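Home Talks Notes Archive Contact
Search this site Enter keywords Go

Speaker notes – "Does Decluttering Save You Money?"
Erlinda Dizon, Stamcombe Library evening series

Start without the slide. Ask who has paid for a decluttering book, course or box set. Wait for the hands. Then ask who still has the book.

My complaint is with one claim, the one on every cover: that a tidy house makes a thrifty household. I like a clear counter as much as anyone. I just want to see the receipts.

The figure you'll hear most is that an organized home saves a family 400 dollars a year. I spent a good part of August trying to find where it came from. One blog cites another blog, which cites a newsletter from Dandton, which cites "research." I wrote to Dandton twice. No reply. (Pause here, let them laugh if they want to.)

What I could find was small. Mirela Damasceno ran a survey in Skilalcombe with 70 households, and she was kind enough to send me the raw answers. People who had tidied their kitchens did report buying fewer duplicates – fewer second jars of cumin, that sort of thing. They also reported what they'd spent on bins, trays, labels and drawer units. For most of them the second number was bigger. It's self-reported and it covers one town, so don't let me get away with leaning on it too hard either.

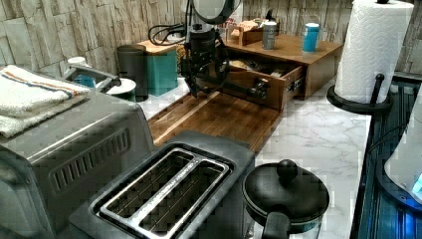

Does a drawer organizer pay for itself?
Only if it stops you from buying things you already own, and most people never check whether it does. Write down the price, then keep a list of duplicates you didn't buy. Give it 6 months.

Next, the "one in, one out" rule. Sounds strict. In practice it gives you permission to shop, as long as something goes in the donation bag. Read the Consuelo Quintana quote from the handout: "I replaced four good pans so I could feel I had fewer pans." Don't comment on it. Move on.

Then the ten-minute tidy. Fine, harmless, I do it myself. But 10 minutes a day is still time, and the books price it at zero while pricing your lost keys like gold.

If short on time, skip the storage unit section and go right to questions. Someone will say it's about peace of mind. Agree with them. Peace of mind is a decent reason to clean out a closet, and it wasn't what the cover promised.

Comments

Rosimeire Guimarães: Was at this one. I'd have liked more on the storage units, you rushed it.

Érica Amaral: My label maker cost more than everything I've labeled. Still love it!

Mirela Damasceno: Small correction, the survey asked about pantries as well as kitchens. Otherwise fair.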